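Workshop Planning Meeting – Minutes
Monday, April 10, 2023

1. Registration. Rendley session capped at 5 tables. Waitlist stays open until June. 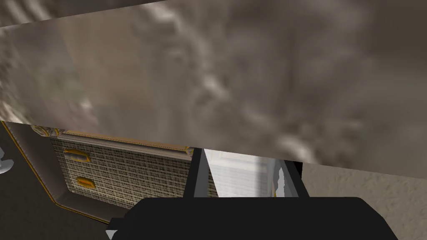

Low cabinet, viewed from above.

2. Budget. Handout printing approved at $510. Napaporn Luangrath to confirm the Vultach invoice – two line items are unclear.
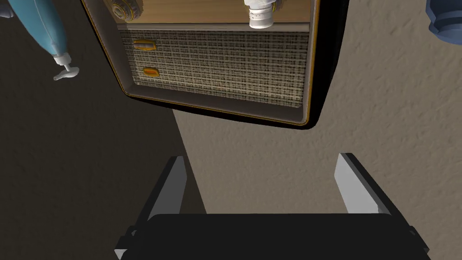
The second line item was deferred to the next meeting.

Related items
Ratanaporn workshop: presenter notes
Flulteck sign-up form changes
Waitlist procedure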